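FOR IMMEDIATE RELEASE

Jikberg and Brititano publish shared working rules for robot-assisted computer teardown

Free 2-page rule sheet covers hand clearance, cable handling and when to stop the arm. Comments open through May

Jikberg, the electronics refurbishing company, and Brititano, which builds arms and grippers for small repair shops, today put out a shared set of working rules for benches where a person and a robot take apart desktop computers together. Name of the document is the Mullberg Bench Rules, after the Mullberg site where most of it was written and argued over. Free to download, free to copy, no sign-up.

The rules are voluntary. They don't replace national law or any machine safety standard a shop already has to follow, and the first paragraph says so. What they do is fill in the part between the general standard and the actual bench - who may reach in, how far, at what speed, and what gets written down afterward.

"We had a risk assessment, we had a binder, we had the sticker on the door," said Delali Mensah, head of workplace safety at Jikberg. "Then a new starter asks, can I hold the case steady while it goes for the drive? And we had three people giving her three answers. That was the day we started writing."

What the rules cover

The sheet is split into five parts: before the shift, hands, cables and boards, stopping, and records. Each part fits on half a page or less.

Before the shift. Power cord out of the computer and off the bench, not just unplugged at the wall. Finger pads and visible bolts on the gripper looked at and signed for. Stop button pressed once, on purpose, and the arm seen to stop. Loose jewelry off, sleeves fitted or rolled.

Hands. A person may steady the outside of a case while the arm works inside it, but only at the reduced speed setting, and only with the hand on an outer panel. No fingers inside the case while the arm is moving. None. To free something inside, the operator pauses the arm, waits for the steady light, reaches in, comes out, then releases the pause. The person who paused it is the one who releases it.

Cables and boards. Cables crossing the path to the drive bay are moved aside by hand before the first reach. The arm does not pull on a cable to get at something else. Boards are treated as fragile even when the machine is marked for scrap, as memory and processors are often resold and a cracked board leaves sharp edges for the next person.

Stopping. Anyone in the room may stop the arm, trainee or visitor included, and does not have to explain themselves before the bench is made safe. If the arm meets more force than expected twice on the same part, that unit goes to the manual bench. No third try.

Records. One line per event, in plain words. Unit number, what happened, who stopped it, what was changed. Near misses count as events.

How the rules were tested

Jikberg ran draft versions at Mullberg on 1091 desktop computers, mostly office towers of mixed age and make. Operators logged every stop and every near miss, and the wording was changed where the same question kept coming up in the log.

Biggest change was to the hand rule. The first draft banned any contact with the case during a move. Operators reported that lighter cases slid on the mat and that people were grabbing for them, which was worse than a planned hold. The final version allows the planned hold, sets out where the hand goes, and caps arm speed at 200 millimeters per second while it is there. For benches with a clamp and no hand on the case, the cap is 300.

"From the engineering side I wanted a clamp on everything," said Umut Ağca, gripper design lead at Brititano. "But the clamp doesn't fit half the cases that come in, and a rule that people can't follow gets skipped by lunchtime. So we wrote down the way it can be done safely with a hand, and we limited the arm in software to match."

Brititano will ship the two speed caps as a locked setting in its next software update. Existing customers get it at no cost. The company says the setting can't be raised from the operator screen and that any change by a supervisor is saved to the log with a name and a time.
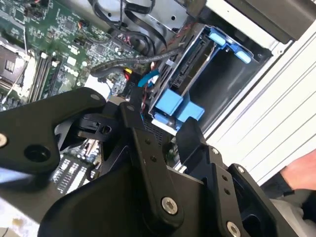 Gripper at the drive bay of an open desktop computer, with a hand by the side panel.

Training and sign-off

Shops that adopt the rules are asked to give each operator a half-shift of supervised practice and a short spoken check before solo work. The check is done at the bench, out loud, with the arm powered. Reading the sheet and signing it is not enough. A refresher is due after any recorded injury, any change of gripper, or a break of six months or more.

Amegashie, the training provider, has agreed to run the check for shops that don't have an in-house supervisor. Mohammed-Awal Owusu, who leads its workshop program, said the first sessions are already full and more will be be added.

"It's short, which I like," said Owusu. "People can carry two pages in their pocket. Please do the stop button test though, every shift. It takes seconds and it's the one folks leave out."

Comments wanted

The companies are asking for comments from refurbishers, repair shops, recyclers, insurers and anyone who works next to an arm. Of most interest: laptops and all-in-one machines, which the current version does not cover, and left-handed bench layouts, which it covers badly. Comments are open through the end of May. A revised version will follow, with a list of what was changed and what was turned down and why.

Barrett Okafor of Jikberg will collect the comments and answer questions on wording. Nkrumah Lamptey at Brititano handles technical questions on speed settings, force limits and the log format.

About Jikberg
Jikberg collects, repairs and resells used office computers and recovers parts from those it can't repair.

About Brititano
Brititano designs and builds robot arms, grippers and control software for repair and disassembly work.

Press contact
Barrett Okafor, Jikberg press desk. Calls answered until 5 p.m. Rule sheet and photo for print use avaliable on request.

END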